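Vilard open day review: an afternoon with the two-arm tabletop setup

I have been putting off writing this because I wanted my notes in order first, and they never did get in order, so you are getting them more or less as they came home with me. Back in January I drove out to the Vilard workshop for their open day, mostly to see the two-arm tabletop system that Minoru Kuroda has been writing about on their site for what feels like forever. A few of you had asked me whether it's worth the trip, and whether the thing is any good for a small shop or a classroom. I'll try to answer both, with my usual detours.

Getting there and getting in

Vilard is out past the Grullska bridge, in one of those long low buildings where every door looks like a loading door. I parked at the wrong end and walked the whole length of it in the wind (wear a better coat than I did!). Inside it was warm, there was coffee, and Alina Gavrilă was at the front table handing out name stickers and remembering everybody's name without looking at them, a skill I have never had and never will.

You sign up for a slot when you arrive. Mine was at 2 in the afternoon, which left me plenty of time to wander through the parts room and ask too many questions about cable sleeves. If you go, try for an early slot. The later groups ran behind, and I heard a bit of grumbling from people who had a long ride home.

The demonstration

The two-arm station sits in a bay with black curtains hung behind it, and they do a nice job of shutting out the rest of the building, at least for the eyes. You can still hear the air compressor next door. The arms reach in from either side over a table covered in pale pink fleece, and I'll admit I smiled at that, because I had been picturing bare steel. Alina told us they went to the soft cloth after trying several hard tops. Things don't skate away when a finger nudges them, and nothing clatters when it gets dropped.

What I liked best was the choice of things to handle. I have been to demonstrations where the arm moves the same wooden block from one square to the other all afternoon, and you leave knowing that it can move a wooden block. At Vilard they put out the kind of stuff you'd find in a kitchen drawer or at the bottom of a shopping bag: crinkly wrappers, clear plastic, a blister card with a tool in it, a little jar. Anyone who has tried to get a gripper to deal with shiny plastic will know why I stood up straighter. There was a pair of black gloves still sealed in a clear bag, and my neighbor in the group, who teaches shop, leaned over and said that if it could pick up those she would buy one on the spot. (She did not get to find out. Our group ran out of time before the gloves.)

The task our group got to watch longest was the pen work, with one arm holding a pen and the other bringing a small part up to meet it. It sounds like nothing. Try it at home with a pair of kitchen tongs in each hand and then come back and tell me it's nothing! Both sides have to agree on height and on angle, and they have to agree in midair, with no table underneath to lean on. I found myself holding my breath, along with everyone else at the rope.

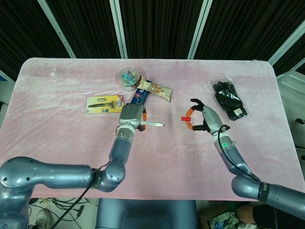 How the arms behave up close

The motion is smoother than I had expected from the videos. There's a small hesitation before each grasp, as if the arm were clearing its throat, and Minoru said that's a setting they keep cautious on open days. He turned it down for one run so that we could compare, and I preferred the cautious one. The quicker run made me want to move my coffee.

The orange fingers are the cleverest part in my book. The pair on the right-hand arm curve toward each other and finish in black tips, so they can come at a small thing from both sides without a big bulky hand getting in the way. I asked whether you could swap them for a different shape and was told yes, 2 screws and a bit of patience. I timed a swap on the spare unit in the parts room and it took me 3 minutes, most of which I spent looking for the screw I had put in my own pocket.

I had a harder time warming up to the cabling. The black cables run outside the arms, with one looping down along the forearm, and there was a tangle of them on the floor by the table. For a workshop full of grown-ups who know to watch their feet, fine. In a classroom I would want them covered or clipped up before I let anybody under the age of fifteen within reach, and I'd want that in the box when I bought it instead of on a list of extras.

The little green light near the wrist is a nice touch, by the way. I got into the habit of glancing at it the way you glance at the stove light when you leave the kitchen. I did wish it were a bit bigger, or that there was a second one facing the audience.

Trying it yourself

After the demonstration each group gets a turn at the practice station, a smaller rig they call the Zutota. You guide the arm by hand through a simple pick and place and it plays your motion back to you. Mine played back a very faithful copy of my own dithering, including the part where I stopped to wave at someone.

I thought the practice station was the best-run part of the whole afternoon. The instructions are on a single printed sheet in large type, the stop button is where your hand wants it to be, and the young man helping us let people make their own mistakes before stepping in. The teacher from my group got hers right on the second try and was unbearable about it all the way to the coffee urn.

I would have liked a longer turn. You get just enough time to begin to feel the weight of the arm, and then it's the next person's go. If Vilard ever offers a half day with nothing but the Zutota, I'll be first in line, and I'll bring sandwiches.

Cost, and who it suits

The open day itself costs nothing. A place in the follow-on workshop was quoted to me at 265 dollars, with lunch and a set of spare fingertips to take home, and I think that's fair for a full day with people who know the machine inside out. Renting the practice rig for a month comes to about 400, before delivery. For the two-arm system you have to ask for a quote, and I always find that a little annoying, even when I understand it.

If you teach, or if you run a small packing bench and have been wondering whether arms like these could cope with mixed, floppy, shiny goods, I'd say go and look. Bring a few of your own awkward items too. Minoru was perfectly happy to take a look at the tea packets I had in my purse, and we had a long chat about foil that my husband has since heard in full.

If you already own an Aranda, I don't think you need to rush. The reach felt similar to me and the software does many of the same things. The fingers are nicer at Vilard, and the cautious setting is much nicer, but I wouldn't replace a machine that's working for you on account of those.

Small complaints, for completeness

The standing area is too shallow for the size of the groups. I'm not tall, and I spent a good part of the first run looking at a man's backpack. A low step at the rear would fix it. The talk before the demonstration could lose its middle section, where we got the history of every earlier gripper, with slides. And please, a few more chairs.

My rating is four and a half out of five, with the half held back for the cables and the chairs. Alina says the next open day will have a sign-up page so people can choose their slot ahead of time, and I've asked her to send me the link. I'll add it in the comments when it comes. If any of you get to see the gloves picked up, please write and tell me how it went!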